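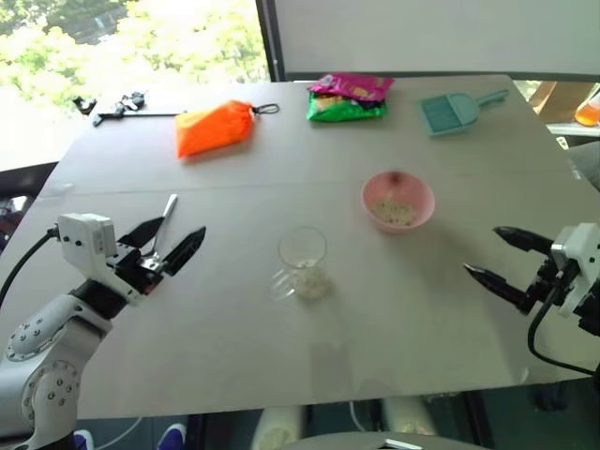 Keeping dry goods dry

Sugar that has set into a lump doesn't need throwing out. Put it in a bowl, lay a damp piece of kitchen paper over the top and leave it overnight, then break it up with a fork.

Rock sugar and coarse salt are best moved with a metal spoon. Plastic ones hold static and the small bits cling. Dry the spoon first.

A clear glass mug is handy for measuring out, as you can see the level from the side. Ours takes 30 level teaspoons to the brim. Tip in a little at a time and tap the base on the table to settle it.

Wipe up spilt grains with a dry cloth before using a wet one.

Jars: wash, then air for 2 days with the lids off. Check the seals every October.

Karim Sayegh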